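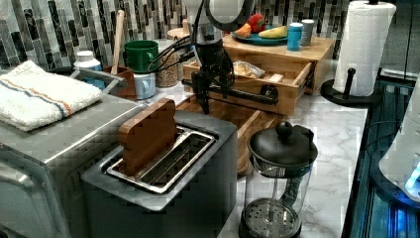 4. Setting Up a Slot Insertion Task

This section covers the steps needed to configure, test and save a slot insertion task in Sisero. It assumes the arm is already mounted, the Arent driver is running, and hand-eye calibration has been completed as described in section 3. If you have moved the camera or changed the fingers after calibrating, go back and repeat section 3 before you continue.

A slot insertion task picks up a flat part, carries it over an opening, lines it up and lowers it in. The worked settings in this section use a two-slot toaster as the receiving object and a wooden block cut in the shape of a slice of bread as the part. The same settings work as a starting point for books on a shelf, plates in a rack and similar jobs.

WARNING: Unplug any appliance used as a receiving object. Sisero cannot tell whether a heating element is live.

CAUTION: Keep one person within reach of the stop button whenever the task is set to Live. The on-screen Stop button does not replace the hardware stop.

4.1 Before you start

You will need:

- Sisero installed on the control computer
- The Nosier perception service running on the same network
- A calibration file with a status of Valid
- A part profile and a receiver profile, or the objects themselves so that you can make them

To check the services, open a terminal on the control computer and enter:

sisero status

All services should report Ready. If Nosier reports Waiting, it has started but has no camera stream. Restart the camera driver first and Nosier second. Starting them in the other order leaves Nosier holding an old connection.

4.2 Creating the part profile

The part profile tells the planner the size of the part, where it may be gripped, and which edge goes in first.

1. In Sisero, open Profiles and select New Part.
2. Enter a name. Names may contain letters, digits and underscores. Spaces are replaced with underscores when you save.
3. Place the part flat in the work area with nothing touching it.
4. Select Capture. Nosier segments the part and draws an outline over the live view.
5. Check the outline. If it includes part of the table or leaves out a corner, drag the outline points to correct it.
6. Measure the thickness with calipers and type it into the Thickness field. Do not use the estimated value for thin parts. Depth noise can be larger than the clearance in the slot.
7. Select Leading Edge and click the edge that enters the slot first. For a part with rounded corners at one end, this is normally the square end.
8. Select Grip Zone and draw a box near the opposite edge. The box must leave enough of the part free to reach the insertion depth.
9. Select Save.

Note: If the grip zone and the insertion depth overlap, Sisero shows the message "Fingers will enter slot." You can still save the profile, but the planner will refuse to run it until the overlap is gone.

4.3 Creating the receiver profile

The receiver profile holds the position of the opening, its direction, and the surfaces around it that the gripper must avoid.

1. Place the receiving object where it will be used. It should not slide when pushed lightly from above. Rubber feet or a strip of grip mat are enough in most cases.
2. Open Profiles and select New Receiver.
3. Select Capture. Hold the arm clear of the camera view until the progress bar is full.
4. Under Opening Type, choose Slot.
5. Click the two ends of the opening in the live view. Sisero draws a line between them.
6. Check that the line follows the long side of the opening. If it sits on the rim, zoom in and move the end points.
7. Enter the measured width of the opening and the insertion depth.
8. Under Position Along Slot, choose Center, Left, Right or Free. With Free, the planner picks the position that gives the shortest move.
9. Select Save.

Shiny metal

Polished rims and brushed steel reflect the room lights, and the depth camera often returns holes or false points along them. On a toaster, this usually affects the inner rim of the slot, where accuracy matters most. To reduce the effect:

- Turn on Merge Views in the Nosier settings. The arm then moves the camera to 3 positions and combines the results.
- Turn off any lamp aimed straight at the object.
- Set Surface Fill to Planar. This fits a flat top to the good points and ignores the rest.

Do not set Surface Fill to Smooth for this type of object. It can close over a narrow slot completely, and the planner will then report that no opening was found.

4.4 Setting the collision map

Sisero builds the collision map from the same capture used for the receiver. Anything Nosier sees is treated as solid. Clear glass and clear plastic are the main exceptions. A glass jar or the carafe of a French press may show up only as a lid or a handle floating above the counter.

1. Open Scene and select Build Map.
2. Turn the 3D view and compare it with the real counter.
3. For each transparent or missing object, select Add Box and size the box so that it covers the whole object.
4. Add a box for any upright item near the path of the forearm, even if it is far from the gripper. Utensil handles and paper towel posts are easy to overlook because they are thin.
5. Set Padding. The default suits an open bench. On a crowded counter a large value may leave the planner with no path. Lower it one step at a time.
6. Select Lock Map.

Cables on the outside of the arm are not part of the robot model. If cables hang in a loop, open Robot, then Attachments, and turn on Cable Envelope for the links they follow. The planner will then keep that space clear as well.

CAUTION: A locked map does not update. If an object is added or moved after you lock the map, unlock it and build it again before running the task.

4.5 Building the task

1. Open Tasks and select New, then Slot Insertion.
2. Choose the part profile and the receiver profile.
3. Leave Planner set to Tsao. The older grid planner is kept for saved tasks only and does not support Cable Envelope.
4. Set the stages as follows.

Approach
The arm moves from home to a point above the part. Speed may be left at Normal.

Grasp
Set Grip Force to the lowest value that holds the part when you tug it by hand. Smooth wood needs more force than cardboard of the same weight.

Carry
The part is held upright and moved to the hover point over the slot. Turn on Keep Upright. If it is off, the planner may swing the part sideways to save time and strike objects on the counter.

Align
The camera takes a fresh view of the slot and corrects the hover point. Set Correction Limit to 9 mm. If the correction is larger than this, the receiver has probably been moved and the task stops.

Insert
The part is lowered under force control. Set Contact Limit to 6 N. When the limit is reached before full depth, the arm lifts by 2 mm, shifts sideways and tries again.

Release
The fingers open and the arm goes straight up. Set Retreat to Vertical. Any other setting can drag the part back out or tip it.

5. Select Save.

A narrow part in a long slot may lean after release. A lean along the short side of the slot is normal and is limited by the slot walls. To set how much lean counts as a success, use Final Angle Tolerance under Checks. The default is strict and will mark a leaning part as a failure even when it is fully seated.

4.6 Running in simulation

1. Set Mode to Simulate.
2. Select Run. Watch the full motion in the 3D view.
3. Turn the view so that you are looking along the forearm, and run it again. Close passes are easier to see from this side.
4. Open the Report tab. Each stage should read Planned. Any stage marked Marginal came within the padding distance of an object.

Simulation does not model contact. The Insert stage always succeeds in simulation if the path is clear. Do not use a simulated result to judge the contact settings.

4.7 First live run

1. Return the arm to home.
2. Set Mode to Live and Speed to Slow.
3. Turn on Step Mode. The arm stops at the end of each stage and waits for you to select Continue.
4. Select Run.
5. At the end of Carry, look at the part from the side. The lower edge should be clear of the rim and parallel to it.
6. At the end of Align, check that the part sits over the opening and not over the rim.
7. Select Continue and watch the force graph during Insert. A short spike followed by a drop means that the edge touched the rim and then slid in. A steady rise means that the part is wedged. Select Stop if the rise continues after the retry.
8. After Release, compare the real part with the camera result in the Report tab. If they do not agree, adjust the checks before you turn off Step Mode.

Repeat the run until it finishes without a stop, then raise the speed one level. Carry and Approach can usually be run at Normal. Leave Insert at Slow.

4.8 Messages

No opening found
Nosier did not detect a slot in the receiver area. Capture again with Merge Views on. Check that Surface Fill is not set to Smooth.

Correction too large
The receiver is not where the profile says it is. Move it back, or open the receiver profile and select Update Position.

Part lost during carry
The finger gap closed past the part thickness. Raise Grip Force by one step. If the part was not dropped, check the Thickness value in the part profile.

Contact before depth
The part met something on the way down and the retries were used up. Check the slot for crumbs, a raised lever carriage or a bent guide wire. If the slot is clear, repeat the calibration check in section 3.

No path at Carry
The planner could not move the upright part to the hover point. Look for added boxes that are larger than the objects they cover. Lower Padding, or move tall items away from the receiver.

Map out of date
The map was locked before the latest capture. Unlock it and select Build Map.

4.9 Saving and sharing the task

Select Export to write the task, both profiles and the locked map to one file. Calibration is not included. On a second arm, import the file, load the calibration for that arm, and build a new map. Run the task in simulation and then in Step Mode before using it at full speed, even if the two stations are laid out the same way.

Tasks saved with the grid planner open as read-only. To edit one, select Convert to Tsao and check every stage setting. Keep Upright is off after conversion and must be turned on by hand.

Section revised May 6, 2025. Send corrections to Pin-yu Liao, documentation.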